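Cornby Farm Animal Sanctuary

Cornby Farm Animal Sanctuary, usually called only Cornby, is a home for abandoned and mistreated farm animals near the village of Brerness. It was founded by Burgi Gruber, a former dairy worker, on the land of a closed milk farm. The sanctuary keeps mainly goats, sheep, donkeys and pigs. It does not keep dogs or cats, except two farm cats which were already living in the hay barn when the land was bought.

History

The farm at Cornby produced milk for three generations, until the last owner retired and sold the cows. The buildings stood without use for several years. Gruber had worked there as a milker when she was young, and she rented first the lower meadow and later the whole property. In the beginning she had five goats, all taken from a petting zoo that was closing.

The first larger intake happened in one January, when the owner of a hill farm fell ill and 21 sheep had to be moved before heavy snow. The old milking parlor was emptied in two days and covered with straw. Several of these sheep had foot rot, and the parlor served as a sick room until spring. It has kept this function since then, and the people at the farm still call it "the parlor" although no animal is milked in it.

After this intake Gruber made an agreement with the Krajčí veterinary practice, which visits the farm every second week. The practice also wrote the quarantine rules that are described below.

Location and buildings

Cornby lies on a slope facing south, a short drive from Brerness. The property has 53 acres, of which more than half is pasture. The rest is woodland and a wet area along the stream, fenced because of the danger of liver fluke for the sheep.

The main buildings form an open square. On the north side is the hay barn, on the west side the parlor, and on the east side the donkey stable with its paved yard. Donkeys need a dry place to stand, as their hooves become soft on wet ground, and the paving was the most expensive single work done at the farm. The south side of the square is open to the meadows. The farmhouse stands apart, behind a row of ash trees, and the night helper sleeps there during the lambing of pregnant ewes that arrive from outside.

Animals

The number of animals changes with the season. Goats are the largest group, followed by sheep. There are 13 donkeys, and this number has been kept as a fixed limit because of the size of the stable. A place opens only when an animal dies or moves to a new home together with its companion.

The best known resident was Clodis, a brown male goat with one horn. He came to Cornby after he was found walking on a railway line. Clodis attached himself to a blind mare that was staying at the farm for a short time, and walked in front of her on the way to the pasture. The mare was meant to be placed with a horse owner in the next valley, but she stopped eating during the trial week there and was brought back. The two lived together in the small paddock behind the hay barn until the death of the mare. Clodis joined the other goats afterward – not without fights – and reached a high age. The path between the yard and the paddock is named after him.

Pigs arrive less often. Most of them were sold as miniature pigs and became too large for their owners. They are kept in pairs or small groups and have their own field with mud pools, separate from the sheep.
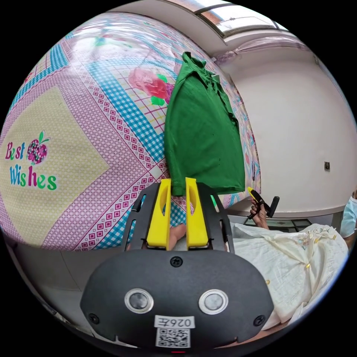
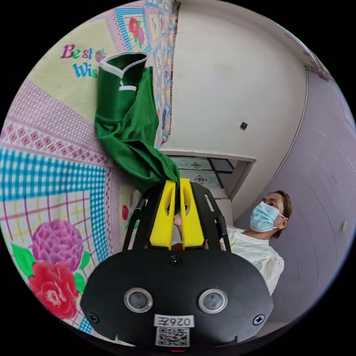

Intake and quarantine

Every animal that arrives at Cornby spends 30 days away from the main herds. On the first day it is weighed, its ear tags are read, and a sample of dung is taken for the parasite test. Hooves are trimmed on the second or third day, when the animal is calmer. Animals that came together stay together in quarantine, also when they are of different species. This rule was added by Gruber after the case of Clodis and the mare.

Vaccination follows the plan of the Krajčí practice. Male goats, rams and boars are castrated, and no animal is bred at the farm. Lambs and kids are born there only when the mother was already pregnant at her arrival.

Old animals receive soaked hay pellets, as many of them have lost teeth. The donkeys are fed mainly barley straw with a small amount of hay, because they gain weight easily and rich grass can cause laminitis. In spring their grazing is limited to a strip that is moved forward with an electric fence, a short piece each morning.

Rehoming

A part of the animals is given to private keepers. The keeper must have a stable and enough pasture, and must already own at least one animal of the same species or take two. A person from Cornby visits the place before the transfer and again after about six months. The contract forbids slaughter, breeding and sale, and an animal can be returned at any time without a fee.

Sheep are the easiest to place, mostly with people who look for grazing in orchards. Goats are harder. They climb fences, damage the bark of fruit trees and are often returned in their first summer. Since the contract was changed to require a fence of a given height, the returns have become fewer. Pigs are almost never rehomed, and donkeys only in settled pairs.

Funding

The sanctuary lives from donations, sponsorships of single animals and the sale of composted manure to gardeners in Brerness. A sponsor receives a letter twice a year with news of the animal. The largest regular cost is hay, which is bought from two neighboring farms, followed by the veterinary bills. In a dry summer the price of hay can double, and in one such year intake was stopped from August until the next spring.

Criticism

Some farmers of the area have objected to the sanctuary. Their main concern was the spread of disease from animals of unknown origin, especially foot rot and sheep scab. After a meeting in the village hall, Cornby agreed to put a double fence along the border with the neighboring pastures and to share its test results on request.

A different criticism came from other animal rescues, which consider the limit on donkeys too strict for a property of this size. Gruber answered that the pasture was never the problem – the stable and the winter work were.

Visiting

The farm is open to visitors in the afternoon from April to October. School groups can come in the morning by arrangement. Dogs are not allowed on the property, and feeding is permitted only with the hay that stands ready at the gate. The quarantine area and the parlor are closed to the public.

See also

Animal sanctuary
Donkey
Foot rot
Laminitis
Miniature pig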